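Kitchen Counter Tips for Planner People

Two years of tuning motion planners on simulated kitchens and I've got a drawer full of little tricks, so I'm finally typing them up!

Start with clutter. Put something awkward and forked in the middle of the counter, a branch is great, and don't wrap it in one big convex hull. The hull fills in all the gaps and your planner will swear there's no way through. Decompose it. I use 60 hulls for a branch and 4 for a toaster, and Trekine loads the lot without complaining.

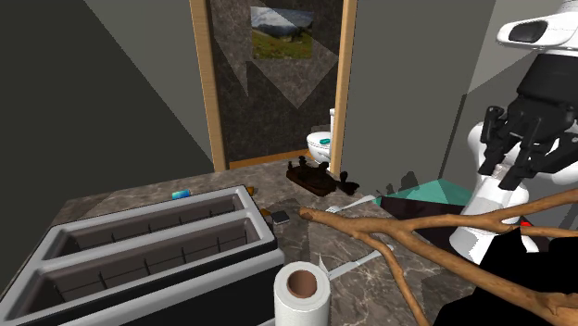

Salehi wrote in to say that 60 is overkill, and that a signed distance field would be smoother and save me all the fiddling. Fair enough, if you've got the memory for it (my old desktop hasn't).

Next, grasps. Once the gripper closes on a salt shaker, attach the shaker to the hand in your planning model right away. I forgot this for most of February and kept blaming the controller.

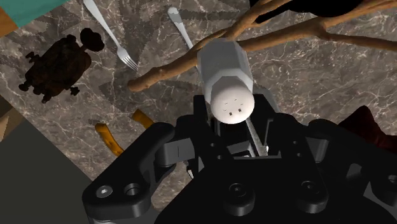
Same goes for letting go: detach first, then plan the retreat, or the arm drags a ghost shaker's worth of padding along with it. And log your seeds! I had 116 failed plans out of 305 once and couldn't replay a single one.

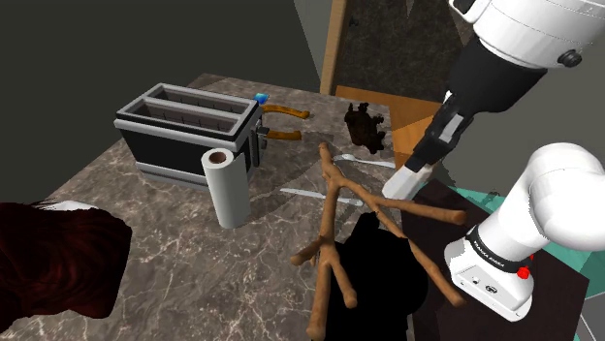 Vurkaretti Motion Planning Team | Tips & Tricks

Last one for now. Thin flat things like knives and spoons vanish in a coarse voxel map, so give them their own finer layer, or just pad them by hand. I keep my padding values in a plain text file next to the Noltlow config, with a note on when I changed them and why.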